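Community Help > Home & Kitchen > Bread Baking

Sourdough starter went quiet after two weeks – should I start over?

Posted by Tayla Tawhiri
16 Mar 2020

Hi everyone! I'm completely new to this and completely hooked already, so please forgive the long post.

I began a starter with whole wheat flour and tap water, following the leaflet that came with my Prallo jar. It went wild on the third day, climbed right out of the jar and made a mess of the shelf, and I was thrilled. Then it went flat. It's now 14 days old and I get a few bubbles on top, maybe a small rise overnight, and that's it. It smells sharp, a bit like nail polish remover, and there's a layer of grayish liquid on top most mornings.

What I'm doing at the moment:

I feed it once a day, at breakfast, before work. I pour off some (I don't weigh it, I go by eye) and stir in two big spoons of flour and enough water to make it look like pancake batter. I switched to white all-purpose flour after the first week when the whole wheat ran out. Our kitchen is chilly, especially at night. The jar has the lid sitting on it, not screwed down.

I tried one loaf anyway. It tasted wonderful and had the height of a dinner plate. My family ate all of it with soup, so no complaints there, but I would love something I can make a sandwich with.

Is it dead? Should I throw it out and start fresh? And does the flour matter as much as people say? There's a local mill brand here called Pridelum that costs double what I'm using now, and I'd happily buy it if it would help.

Thanks so much, I've been reading old threads on here every night and loving them.

3 answers
Sorted by: most helpful

Rafsan Uddin

Please don't throw it out! What you have is a hungry starter, and hungry is the easiest problem to fix. The sharp smell and the gray liquid both say the same thing: it ate everything you gave it and then sat there waiting for hours. The big rise on day three is usually bacteria having a party before the yeast has settled in, so the flat spell afterward is very common. I had the same thing with mine in February and was ready to give up, and a few days later it was pushing the lid up.

The thing I'd change first is the spoons. Get a scale, any cheap one that reads in grams. A spoon of flour can be half as much again depending on how you scoop it, and "pour off some by eye" nearly always means you keep too much old starter. If you keep a lot and add a little, it runs out of food by lunchtime.

Try this for a week:

Keep 20 grams of starter. Add 40 grams of flour and 40 grams of water. Stir well, scrape down the sides, put a rubber band at the level of the starter.

Feed in the morning and again in the evening.

Make half of the flour whole wheat or rye to begin with. Go back to all white once it doubles reliably.

You'll notice it's much thicker than pancake batter. That's good! Thin starter does ferment, but the bubbles rise up and pop, so you never see it climb and you think it's dead. A thick one holds the gas and you can see what's going on.

On flour, I wouldn't spend the extra yet. Pridelum makes lovely bread (I use it for the loaf itself when I'm feeling rich) but for feeding, a plain unbleached flour is fine. Spend it on the final dough once the starter is strong, where you can taste it.

About the cold kitchen – this matters a lot. Mine slows to a crawl at night in winter. I put the jar in the oven with only the light on, with a note taped to the door after I preheated it once with the jar inside. Poor thing. Check with a thermometer if you can, because some oven lights get surprisingly warm. You want somewhere in the mid 70s.

When it doubles within six hours of a feed, two or three days running, bake with it. Use it at the top of the rise, before it starts to sink. Your sandwich loaf is coming!

Prasanna Karunaratne

Use bottled water. Chlorine kills it. Also mine is called Trulten, after my grandfather's village, and it has never once let me down, so maybe give yours a name.

Moushumi Wanigasekara

Agree with nearly everything Rafsan wrote, especially the scale. I'd go easier on the water advice. My tap water is chlorinated and my starter is very happy. If you're worried, leave a pitcher standing out overnight, though some towns use a treatment that doesn't fade that way, so a simple filter is the safer bet.

A couple of things to add, because I love talking about this.

Move the jar. People keep starters on whatever bit of counter is free, and the temperature can differ quite a bit from one end of a kitchen to the other. Mine sat by the window all winter and sulked. I shifted it to the corner near the appliances and it was a different animal by the weekend.
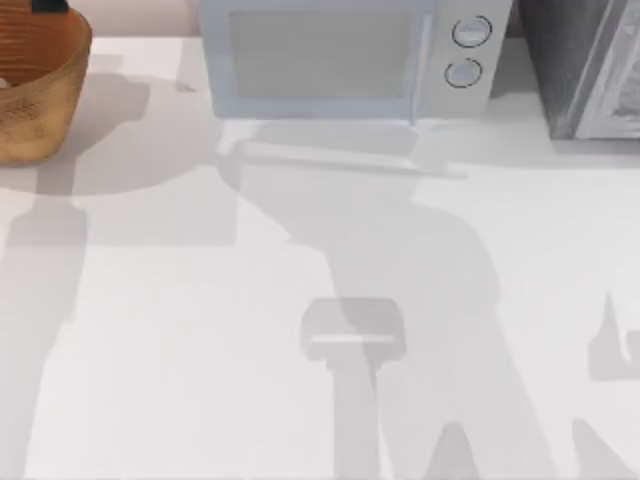
Moushumi Hettiarachchi adds that the top of the fridge did the trick for her, as long as the jar went toward the back, and that she'd check it with a hand before trusting it, because hers got too warm in summer and the starter turned to soup.

Other than that, be patient with the loaf as well as the starter. A flat loaf with good flavor often means the dough didn't get long enough in the first rise, and in a chilly kitchen it can need twice the time the recipe gives. Don't watch the clock. Look for a dough that has grown by half or a bit more, with a domed edge and a wobble when you shake the bowl. Kanaujia's beginner booklet has a nice set of drawings for this if your library carries it.

And keep your discard! Crackers, pancakes, flatbread in a hot skillet with a little salt. I keep a jar of it in the fridge and use it up on Saturdays. Don't use the early discard from the first week, but at your stage, if it smells sour and clean and there's no pink or fuzzy growth, it's fine to cook with.

If you do see pink or orange streaks or any mold, then yes, throw the whole lot away and scald the jar.

Comments on this answer

Tayla Tawhiri: Thank you all so much! I bought a scale on the way home and did the first proper feed tonight. It's SO much thicker, you were right. Rubber band is on. Would rye be better than whole wheat, or doesn't it matter?

Moushumi Wanigasekara: Either one. Rye tends to wake it up a little faster in my kitchen, but use what you can get.

Rafsan Uddin: Rye for me too, and stir hard, it's sticky stuff. Post the next loaf when it's out of the oven!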